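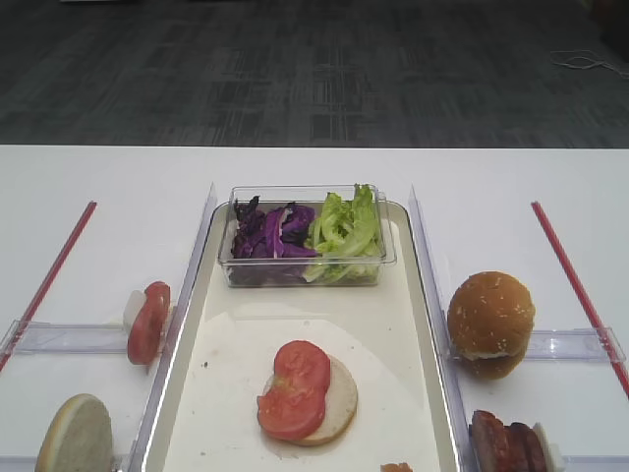
O almoço que ninguém marcou

Durante seis anos, almocei à secretária no terceiro andar da Gunnlaugsson, uma firma de seguros onde o intervalo constava do contrato e de mais lado nenhum. Em maio, a direção decidiu que devíamos comer juntos. Mandou uma circular de 2 páginas, com anexo.

O almoço de escritório tem regras que a circular não previa. Peixe no micro-ondas é declaração de guerra. Quem traz sopa de casa acaba por falar da mãe. E quem se senta ao lado do chefe come depressa, de preferência coisas que não façam barulho.

Joelle Karam, que trata dos sinistros e almoça às onze e meia desde que a conheço, leu a circular de pé, a mastigar. "Então agora é reunião", disse. Era. Na primeira semana falou-se do orçamento de Staston entre a salada e a fruta - e a fruta ficou quase toda.

Na delegação de Vetelton tentaram o contrário: proibiram falar de trabalho à mesa. Joelle Khasawneh, que lá passou uma temporada, recorda quarenta minutos de meteorologia por dia e um colega que começou a levar palavras cruzadas.

Voltei à secretária em junho. O teclado ainda tinha migalhas minhas, de antes da circular.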